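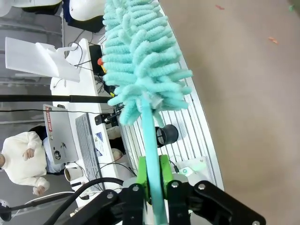
Dusters and small cleaning: frequently asked questions

By Virgil Vlad, 1 July 2020

Which duster do you recommend for a desk with a computer on it?
A chenille one, with thick looped microfiber fingers and a flat handle. The loops go between things without pushing them. We sell ours under the name Numitz.

Do I have to use a spray?
No. For ordinary dust please use it dry. If you use a spray, put it on a cloth and wipe the desk separately, never near the keyboard.

How do I clean a keyboard and a laptop?
Switch off the laptop first. Pass the duster over the keys in the direction of the rows, very lightly, then over the lid. Go slowly where there are stickers, the corners can lift. For crumbs under the keys a duster is not enough, you will need a small brush.

In which order should I clean the room?
From high to low. Shelves, then the desk, then the floor. Many customers write to me that they sweep first, and then they must sweep again.

Can I use it on the floor?
It is possible under a radiator, but I do not advise it. Small crumbs and bits of paper stay caught in the loops and later they can scratch a screen. Old stains in a floor need a mop in any case.

What about fans and grilles?
Unplug the fan and wait until it stands still. Hold the duster flat and pull it along the bars - not across them, or the loops catch.

How do I wash the head?
Take it off the handle and wash by hand in lukewarm water with a little soap. Do not use fabric softener. Let it dry in the air for one full day. I have washed my own since April and the color is a little paler, but it collects dust as before.

My duster loses small threads. Is it broken?
In the first days this is normal. If it continues after the second wash, write to us and we will exchange it.

Can I buy only the head?
Yes, in packs of 20. Single heads we do not have at the moment.

Related questions
Ponell cloths: which side is for glass?
How to store a mop in a small apartment
Ilomden handles: lengths and fittings
Orders over 200 pieces

Contact | © 2020 Hegedűs Household | Back to top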